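Akix announces the second season of the reality show "The Lornard House"

September 8, 2018 – The production company Akix is pleased to announce that "The Lornard House" will return for a second season, with new contestants, a longer run and a new way of voting for the public.

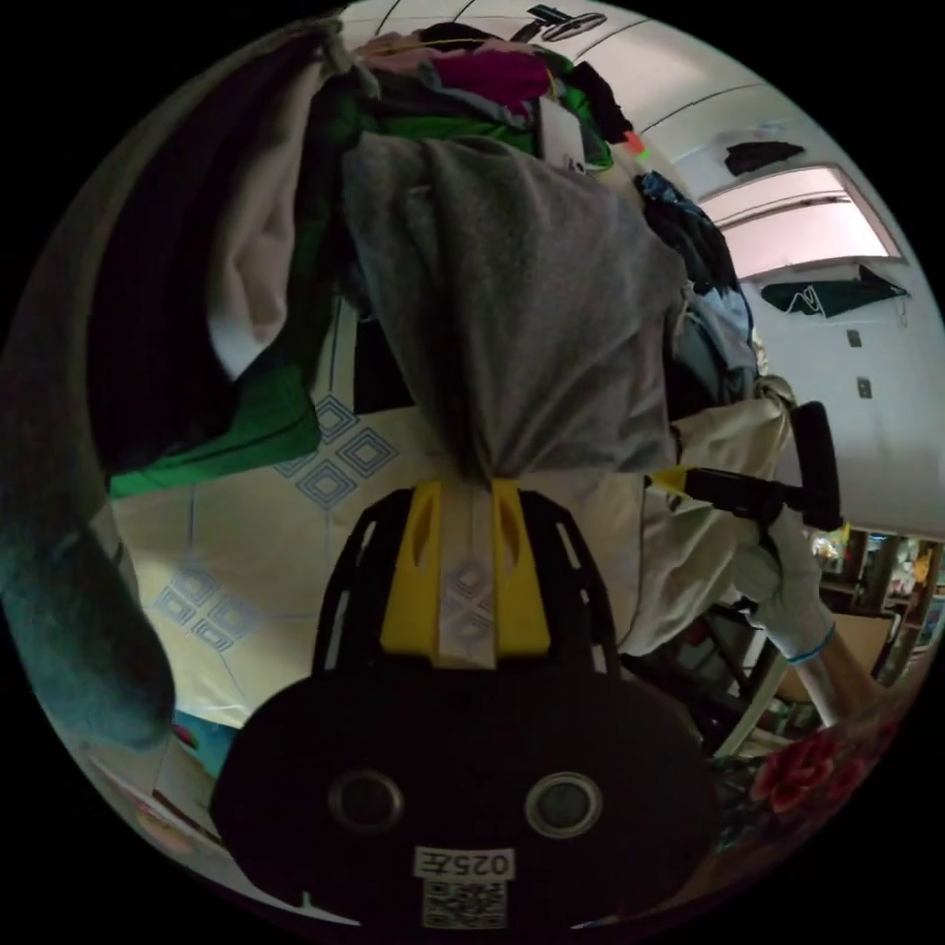 ## Longer season, live final

The second season will last 70 days, two weeks more than the first one. As before, the contestants will live together in the house at Lornard without telephone, newspapers or internet, and every week one or more of them will be put up for eviction. The final will be shown live from the garden of the house, where an audience of 200 people will be invited.

Applications were open during the whole month of June. The casting team has now chosen 44 persons for the last round of interviews. The names of those who enter the house will be kept secret until the opening night.

"We received applications from people of very different ages and professions, and this made us happy," said Fereshteh Kermani, executive producer at Akix. "In the first season many viewers wrote to us that the contestants were too similar to each other. We have read these letters and we took them seriously."

## Changes in the voting

In the first season the public voted to evict. From this season the public will vote to save, and the contestant with the fewest votes leaves the house. Each viewer can vote up to 7 times per week, by the application or on the website. Votes by text message will no longer be possible.

The weekly leader of the house will keep the right to be safe from eviction, but will lose the right to replace a nominated person. This rule caused a lot of discussion last season – also between the contestants themselves – and the producers decided to remove it.

The counting of the votes will be checked by Fundell, an independent company which has no other role in the programme.

## New presenter

The weekly eviction show will be presented by Myrto Balaskas, who is known to the listeners of the morning radio programme "Coffee with Ghaffari". Moataz Amrani, presenter of the first season, continues with the daily summary.

"I was a viewer of the first season and I voted every week, mostly for the person who lost," said Myrto Balaskas. "Now I will stand on the other side of the door and I am a little nervous about it."

The tasks in the house will again be prepared by Kacper Sadowski and his team.

## Broadcast

The date of the opening night and the full schedule will be published later this autumn. Tickets for the live final are free of charge, but registration will be necessary.

## Contact for the press

Saeed Ahmadpour, Press Office, Akix

Requests for interviews with the presenters should be sent in writing to the press office. Interviews with contestants are not possible before they leave the house.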